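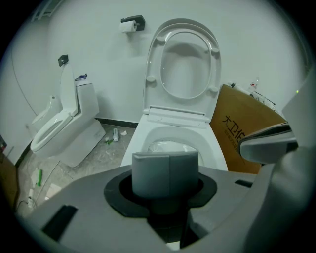

Photo: Clular / Utent project. Free for editorial use with credit.

PRESS RELEASE
January 2020
For immediate use

CAN A MACHINE CLEAN THE LOO YET? CLULAR PUBLISHES FIRST UTENT RESULTS

Short answer: partly. Longer answer below, full tables on request.

Clular, the cleaning and facilities firm, today puts out the first results from Utent, its project on household and shop-floor chores for machines. 2431 attempts logged up to the end of December, across 13 chores. Gripper work only, no wheels-and-brushes floor cleaners, those have been on sale for years and were not part of the trial.

The chores were picked by our own cleaning staff and by shop teams at Darkus, the homeware chain, who lent us stockroom hours and a good deal of patience. Bathrooms came top of everybody's list. Lifting a seat and lid. Taking paper out of a bowl. Changing a roll on a wall holder. Clearing bottles, scraps and packaging off a floor. From the shops: flattening cardboard, facing up a shelf, folding a towel, sorting returns into the right crate.

What went well

Seats and lids. Large, stiff, hinged at the back, they move the same way every time. 30 attempts in a row without a miss in the last test block, on toilets of several shapes. Picking up dry, firm rubbish also good - small bottles, bits of card. Sorting returns better than we had hoped, provided the items were not wrapped in clear film.

What went badly

Anything soft, and anything soft and wet in particular. Crumpled paper in a bowl can be got hold of, but it tears and then there are two pieces and a drip. Cables on the floor still cause trouble, the gripper takes hold of a plug quite happily and then pulls whatever is on the other end of it. Towels: slow. A folded towel took longer than a member of Darkus staff needs for a whole shelf of them.

Changing a toilet roll was the surprise. Getting the old tube off, fine. Getting the new roll on to the holder, poor, and worse on black holders than on chrome ones. We dont yet know why and would be glad to hear from anyone who does.

"People ask me when they can have one at home and I tell them to keep their rubber gloves," said Nomvula Coetzee, project lead for Utent. "It will lift the lid for you. It will not yet leave the room in a state I would sign off. Cleaning is mostly judgement, what to pick up, what to leave alone, what needs a second go. That part is still ours."

Sigita Jankauskaitė, who runs the bathroom trials, added: "A tidy test room tells you very little. We want boxes in the way and things lying on the floor where people leave them. A tight corner next to the pan is where most of my bad days have been."

On the shop floor

Darkus will go on with two chores, cardboard and returns, after closing time and with a member of staff in the room. No change to shop hours or staffing comes out of this trial. Heino Siliņa, stores manager at Darkus, said: "I'd take help with the boxes tomorrow. The towels I will leave to my team, they are quicker and they look better."

A word on safety, as we have been asked. Every attempt had a person present with a stop button. No cleaning chemicals stronger than washing-up liquid were used. Anything used for toilet work was kept to toilet work, it did not go near stock, kitchens or towels.

What next

The second round of Utent starts in spring with 3000 attempts planned and a shorter list of chores. Wet paper stays on it. So does the roll. New on the list: wiping round the base of the pan, rinsing a cloth, and emptying a pedal bin without putting the bag on the floor first. Butkienė, the family laundry business, joins as third partner and will take over the towel work. Its owner Ülle Butkienė has offered the project a bench, a basket of mixed washing and no promises.

Results will again be published whole, failures included. Prices, sale dates: there are none, please do not ask, there is nothing to sell at this stage.

Notes for editors

An attempt counts as passed when the chore is finished without a person touching anything. Half-finished chores are counted as failed.

Clular pays for Utent out of its own training budget. Darkus gives staff time and the use of stockrooms.

Visits to the bathroom trials can be arranged for small groups. Sturdy shoes please, and note there is no parking at the door.

Interviews with Nomvula Coetzee and Sigita Jankauskaitė by arrangment. Requests, tables and further pictures: Laine Zariņš, press desk, Clular.

ENDS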